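Re: [budodstead-bread] starter gone quiet, and a question about flour

Hello everyone, and a special hello to those of you who joined after the September swap. I've been meaning to answer this one for several days and kept getting called away from the computer, so forgive me if half of it has been covered by now.

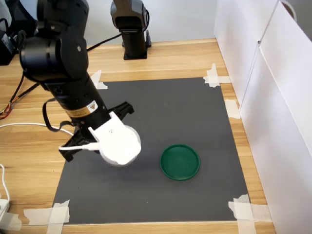
The short version is that I don't think the starter is dead, and please don't throw it out! The long version follows, and you all know by now that my long versions are long, so go ahead and get a cup of coffee first.

The message I'm answering went like this:

> My starter was doing great all summer, doubling in four or five
> hours, and now it just sits there. A few bubbles on top, a little
> gray liquid, and it smells like nail polish remover. I feed it
> every morning before work, same spoon, same jar. The only thing
> I changed is that I finished the Katona rye and opened a bag of
> plain white from the Tonditz market. Did I kill it? Should I
> start over? Also, has anyone tried the whole wheat from Trernex,
> and is it worth the drive?
>
> Thanks from a discouraged baker

Dear discouraged baker, I have been exactly where you are. That sharp smell and the gray liquid usually mean it's hungry. Pour the liquid off or stir it in, whichever you like. I stir mine in when the dough is going to be something hearty and pour it off when I'm making rolls, and I couldn't prove to you that it makes any difference.

Now, the flour. Rye is like a big breakfast for a starter, and going from all rye to all white in one day is a bit of a shock to it. I did the same thing myself the winter we moved, when half the kitchen was still in boxes, and mine sulked for more than a week. What brought it back was a spoonful of whole grain in every feeding. You don't need much. If you can get another small bag of the Katona, keep it just for the jar and bake with whatever you please.

My feeding, when I'm trying to perk one up, goes like so: keep 15 grams of the old starter, add 80 grams of water and 80 grams of flour, mostly white with that spoonful of rye stirred through. Yes, that looks like a tiny bit of starter and a mountain of flour. It will be slow the first day and you will be sure I've given you bad advice. Leave it alone. Second day, same again. By the third or fourth I would expect it to be climbing the jar, and if it isn't, write to me and we'll think of something else.

Which brings me to "same spoon." I say this with love, because I used a spoon for years - but a spoon of flour in a humid August and a spoon of flour with the heat running are two different things, and so is a scoop from a full bag compared to a scoop from the bottom of one. A cheap kitchen scale settled more of my troubles than any book did. My loaf these days takes 662 grams of flour all told, which is a silly number that came from converting my grandmother's cups, and I've never had the heart to round it off.

The other thing is the weather. All summer your kitchen was warm and the jar was happy. Mine was down to a chilly corner-of-the-counter sort of life as soon as we started sleeping with the windows open. I moved it to the shelf over the refrigerator and it was like a different animal. The oven with only the light on works too, but put a note on the door! I preheated one to death two years ago and I still feel bad about it.

As for the Trernex whole wheat, I've been twice. It's lovely flour, a bit coarse, and it drinks up water like you wouldn't believe, so hold some flour back until you see how the dough feels. Is it worth the drive? For one bag, probably not. If a few of us shared a car and split a big sack it would make a nice morning, and there's a decent pie place on the road back. If that sounds good to you, reply to me off-list so we don't fill up everyone's inbox.

One more small matter while I have you. Someone asked if the recipe file is still being kept up. It is, and there are 146 recipes in it now, though I suspect a good number of them are the same banana bread. If you've sent one in and don't see it, send it again, and please put the name of the bread in the subject line this time.

I've got a dough on the counter that was due for a fold a while ago, so I'd better go see to it. Let us know how the jar does, and don't you dare start over before the weekend.

Warmly, from the drafty end of Budodstead

6 replies in this thread
Share 2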